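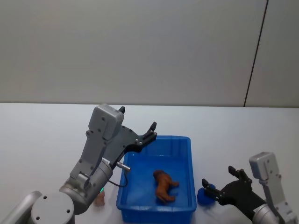 Working Safely at the Two-Arm Table
Course handout, Sellumness Lab, 15 March 2018

Welcome back, everybody, and please read this one slowly, even if you have used the arms before. We follow the Hallico house rules here, and I have grown rather fond of them over the years (they are short, for one thing!).

1. Before you start
Walk once around the table with your partner. Agree out loud who holds the stop button, and keep your sleeves and hair well back. Open both grippers before anything moves, and look between the fingers to see that nothing has been left there.

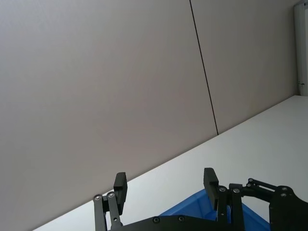

2. While the arms are moving
Hands stay off the tabletop, please, even for a toy you could reach in a second. Call "stop," wait for the stop, and then reach. Keep to 65 percent speed until you have 3 clean runs in your log. Take a moment, too, to follow each cable with your eyes and check that it has room to bend as the wrist turns.

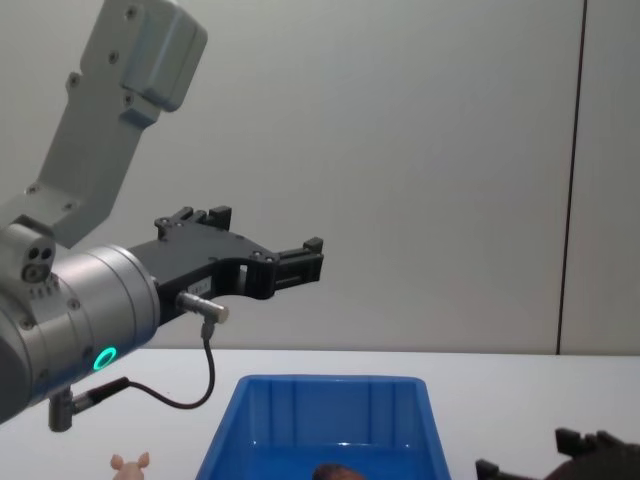 Valente asked whether the speed limit still holds when both arms are working over the same bin, and said it ought to be lower. I agree, so for shared work please drop to half of it and write that in your log as well.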